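Filed under: Short Fiction, Books & Readers

Heather Sutherland had read the last chapter of Travness 21 times, and she still got goosebumps at the ferry part. Every time! She had pressed it on her sister, her dentist and the man who fixed her bike, and now, on a rainy Saturday in September, she was going to hear the author read it out loud.

The bookstore was packed by 2 p.m. Heather squeezed in next to a tall guy holding a copy so beaten up that the cover was taped on.

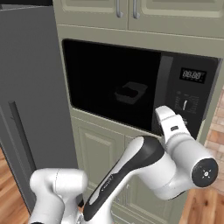 "First printing," he said, when he caught her looking. "They only made 1,000."

"Where did you find it?"

"My aunt's garage. I'm Cheuk-hei, by the way. Do you think Luvine knew about the letter all along?"

Oh, did she have thoughts about Luvine! They were still whispering – not very quietly – when Joni Nurmi walked up to the microphone in a wet raincoat and opened the book to the ferry.
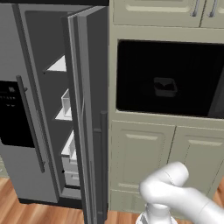 He read it badly. He mumbled, he lost his place, and he skipped the best line in the whole novel. Heather said it for him, out loud, before she could stop herself. So did Cheuk-hei. So did half the room.

Joni Nurmi looked up and grinned. "You folks know it better than I do," he said, and held out the book. "Who wants to finish?"

Heather's hand was already in the air.

We use cookies to remember your reading preferences. Accept | Manage settings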